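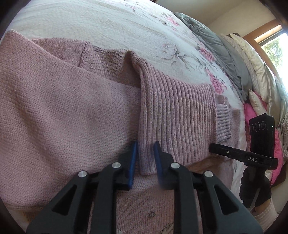 Un jersey rosa de punto sobre la cama y dos pinzas negras. La prenda, a medio camino.

Doblar un jersey. Eso es todo. Ocho segundos si tienes prisa, y yo siempre la tengo. Pues en esas estamos, con toda la industria de la robótica intentando que una máquina haga lo que mi sobrina hace mirando la tele.

Llevo desde junio oyendo que este año sí. Que el robot doméstico llega. Me lo dijo Deok-su Shin, que vende aparatos de Jang y tiene motivos para creérselo, y me lo repitió por teléfono I-seul Oh, que no vende nada y entiende bastante más. La diferencia es que ella añadió: "depende de qué llames doméstico". Ahí está el lío.

Porque aspirar, vale. Fregar un suelo liso, vale. Cortar el césped, vale también. Tareas planas, repetidas, con poco que agarrar. Pero la ropa es otra cosa. La ropa no tiene forma. Un jersey de punto cambia cada vez que lo tocas, se estira, se enrolla por el borde, esconde una manga debajo de la otra. El canalé tira para un lado y la parte lisa para otro. ¿Dónde acaba la capa de arriba y dónde empieza la de abajo, si todo es del mismo rosa? Tú lo sabes con la yema de los dedos. Una pinza de dos dedos, con sus almohadillas azules, lo tiene que adivinar.

De momento, esas pinzas las mueve gente. Una mano con guante, una manga, una muñeca. Es la parte que los anuncios se saltan y a mí me parece la mas interesante: antes de que la máquina doble, alguien tiene que doblar con los dedos de la máquina. Probad un día a hacer la colada con unas pinzas de cocina en cada mano. Yo lo hice. 35 minutos para una camiseta, dos toallas y un pijama, y el pijama no lo enseño.

Hace un mes vi una demostración de Brasta, en un local con mucho foco. Toallas. Siempre toallas, claro, rectángulos perfectos sobre una mesa negra. El brazo las dejó bien, sin discusión. Luego Hyun-seo Yook, una compañera con muy mala idea, sacó su chaqueta de la mochila y preguntó si podían probar con eso. No pudieron. Muchas sonrisas, café, un folleto. El cacharro costaba 1353 euros al mes, en alquiler.
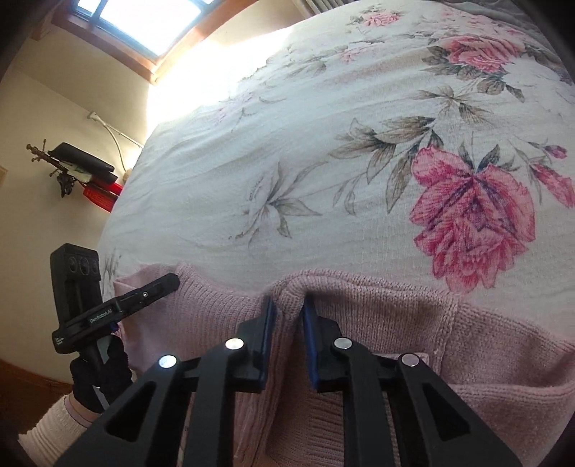 Y una casa de verdad no es una mesa negra. Es una colcha de flores con arrugas, el sol entrando por la ventana y comiéndose media cama, un cable colgando del enchufe. Cosas que a nosotros ni nos estorban. A un sistema que mira por una cámara le cambian el problema entero, y mañana otra vez, con otra luz y otra colcha.

Byung-chul Min, que lleva años en el taller de confección Sakura, me contaba que allí el corte está automatizado hasta el último milímetro y el doblado final sigue a mano. 57 personas en plantilla. Compraron una dobladora Britska para camisas y con las camisas va de maravilla - planchadas, iguales, una detrás de otra. Le metes punto y se acabó la fiesta. Si no lo tiene resuelto una fábrica, con su luz fija y su prenda repetida, no se que esperamos del dormitorio.

¿Soy pesimista? No tanto. Creo que lo harán. Primero despacio y mal, con una persona vigilando, luego despacio y bien. Lo que me cansa es el calendario, el "ya está aquí" de cada primavera. Que digan la verdad: sabe doblar toallas. Es un mérito enorme, de hecho. A mí me vale.

Mientras tanto tengo una silla llena de ropa desde el otro día y ninguna excusa tecnológica. Voy a ello, empezando por los calcetines - de los calcetines desparejados ya hablaré en otra columna.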